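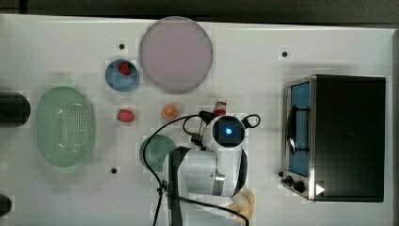
Handout 4: Bench layout, work frame and first pick trials

Course notes | Home and Workshop Automation
Posted 25 November 2023 by Ottavio Zanetti
Filed under: Robot arms, Shared workshop builds
12 comments

4.1 Scope

These notes cover the third build session at the Stostmont workshop. By this point the arm is bolted down, the controller boots and every joint has passed the free-travel check in Handout 3. The work now is to tie the arm to the table it stands on, so that a position in software means the same thing as a position on the bench.

Members building at home can follow the same order with a smaller arm. Where a step depends on the Stostmont bench, it is marked (S).

4.2 The table

A light, matte, single-colour top is the best choice. The overhead camera separates objects from background mainly by colour, and a plain white surface leaves the full range free for the objects. Wood grain works but costs time in threshold tuning. Gloss finishes throw highlights that move with the time of day.

Cable holes are dark and round and will be picked up as objects by a simple blob detector. Either mask them by position or set a minimum area above their size. Masking is preferred, as the minimum-area method will also throw out small fruit. Do the masking after the camera is locked. If the camera is bumped, redo it.

Check the top for level in both directions before anything else. On a home bench, shim the legs and not the arm base. An arm shimmed against a sloping table will pass every test near the base and fail at full reach.

4.3 Work frame

The work frame has its origin at the front left corner of the usable area, x to the right, y away from the base, z up. All values in this course are in millimetres.

Procedure:

1. Fit the pointed probe in the gripper. Close at lowest force.
2. Jog to the origin mark. Approach from above only. Record the pose.
3. Jog to the x mark and record.
4. Jog to the y mark and record.
5. Run the frame solver and write down the residual.
6. Return to the origin mark by command, at slow speed, with a hand on the stop.

If the residual is over 1 mm, repeat from step 2. Do not average two poor sets. In the July course nearly all large residuals came from the probe slipping in the fingers, and a wrap of tape on the shank fixed it.

(S) The Stostmont frame file is called Salinas, after the table it was first made on. Load it read-only and save your own copy under your initials. Two groups overwrote each other's copy last term and lost an evening.

4.4 Camera

The camera hangs straight above the bench and looks down. A vertical view keeps the maths short: a flat scale and a rotation are enough for anything that lies on the surface. It gives no direct height. Tall objects lean outward from the image centre, and the error grows with both height and distance from the centre. For a bottle near the side of the table this can be larger than the finger opening.

Two remedies are used in this course. The first is to give each object class a fixed height and correct for it. The second is to approach from the side with a wide opening and let the fingers centre the object. The first is accurate, the second forgiving. Use the first for anything you intend to put into a container.

The arm hides part of the table whenever it is over the work area. Take the image with the arm in the park pose, store it, and plan from the stored image. Detection with the arm in view gives half-objects, and the centroid of half a plate is of no use. The exception is the check after release, covered in 4.8.

4.5 Object set

The standard set is a kitchen set: plates, a bowl, a colander basket, play food and a bottle, with a toaster oven as the fixed appliance. Food items are the things moved. Plates, bowl and colander are the places they are moved to.

Reasons for the choice, briefly. Strawberries are irregular and have a clear direction, so the grasp angle matters. An orange slice is flat and tests z more strictly than anything else in the box. The bottle is upright and can be knocked over, which makes a bad approach path obvious. The bowl has a raised rim that the fingers must clear on the way in and on the way out.

A pale plate on a white top is a harder case for the detector than a strong colour. Leave it in the set. Groups that swap it for a dark one get a clean result on the day and then have trouble at home.

4.6 Cable dress

Most faults logged in the first two sessions were cable faults. Read this section twice.

The gripper cable has to allow full wrist rotation both ways. Leave one loop at the wrist, tie the cable at the upper link, and leave a second, larger loop down to the base. The wrist loop must not be able to reach the fingers. Test it by hand with power off, turning the wrist to both limits.

A long loop that lies on the table is acceptable during setup but will drag light objects once the arm starts moving. Before the timed trials, shorten it or carry it up to an overhead point. Hook-and-loop straps are better than zip ties here – you will redo this several times.

Write the final strap positions in the log. If the arm later stops with a torque warning in one particular pose, look at the straps before looking at the software.

4.7 Keep-out zones

Set these before the first automatic move.

Toaster oven: a box around the body with 40 mm clearance on all faces, and a further box for the door swing if the door is used. The handle stands out from the door, so measure from the handle. The oven stays unplugged throughout the course.

Table surface: a plane at z = 3. The fingers may not pass below it. For the orange slice only, lower it to z = 1 and drop the speed.

People: nobody reaches into the work area unless the arm is parked and the stop is pressed. A light on the arm shows controller state on many models, and colours differ between makers. Learn the ones for your own arm, and do not treat any colour as permission to reach in.

4.8 First pick trial

The trial is one strawberry, from table to bowl. Run it by single steps first, then as a sequence at low speed.

a. Park. Take image. Select target.
b. Move to 110 above the target centre.
c. Rotate the wrist so the fingers close across the short side of the fruit.
d. Open the gripper. Descend to grasp height.
e. Close at low force. Wait half a second.
f. Lift to 110. Check finger width. If fully closed, the pick has failed; go to a.
g. Move over the bowl centre. Descend until the fingertips are just above the rim.
h. Open. Lift. Park.
i. Take a second image and compare.

Step i is the one people leave out. The finger width at f only says that something was held at that moment. The comparison says where it ended up. For play food in a bowl, count it as placed if its centre is inside the rim circle.

Then repeat with the colander as the target. The perforated floor may be picked up as texture by the edge detector, so place by the outer outline only.

4.9 Results from the July group

Montserrat Lozano kept the log. The group made 205 attempts with the final settings, and 198 ended with the item inside the target outline. Of the seven failures, four were the orange slice, picked too high. Two were strawberries gripped across the long side after a wrong angle estimate. One was a dropped network link.

No failures were logged against the bottle, but it was only ever moved at the lowest speed, so that figure says little.

The angle errors were traced to the green top of the strawberry being left out of the mask, which shortens the shape and can turn its long axis. Widening the colour range to take in the green fixed both cases on replay. It also brought in part of the green plate whenever the fruit lay against it. Keep fruit and green plate well apart until the shape filter in Handout 5 is in place.

4.10 Software notes

The course scripts are in the Plutard folder on the workshop drive. Copy the folder; do not run from the drive. The planner settings are in one text file. Change one value at a time and note the old one beside it.

Members using the Sitgate controller board should set the gripper timeout to 2 s. The default is shorter than the slow-close time, and it reports a fault on a good grasp.

4.11 To hand in

– Frame residual and the number of tries taken to get it
– Sketch of cable route with strap positions
– Keep-out values as entered
– Log of one full set of trials, failures included, with the stored images for each failure

Before the next session, read the gripper sheet and work out the grasp height for the orange slice. Bring calipers if you have them; the workshop has one pair and the battery is weak.

Shares: 31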